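Looking after a well-used Bible

A Bible that gets opened every morning will show it, and I think that's rather lovely, but a little care does help the old thing along. At Trerkbridge chapel we had 72 of them to tidy last October, so I've had plenty of practice!

Dust the page edges with a soft, dry paintbrush, holding the book firmly shut. Pencil notes in the Psalms are best left alone – you'll want them one day.

For a creased page, lay clean paper either side, close the cover and put three heavy books on top overnight. Clear the table first, and wipe it down.
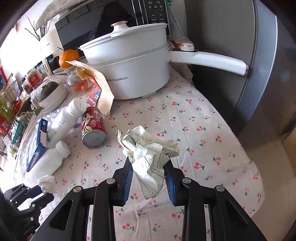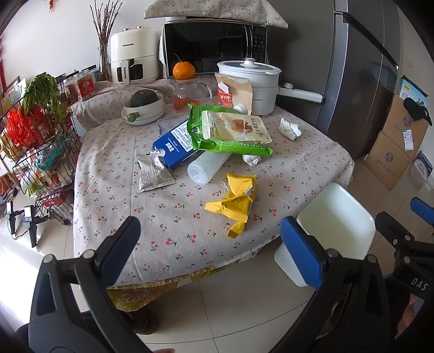 If the ribbon has frayed, trim it at a slant and dab the end with a tiny spot of clear glue, then let it dry well away from the pages.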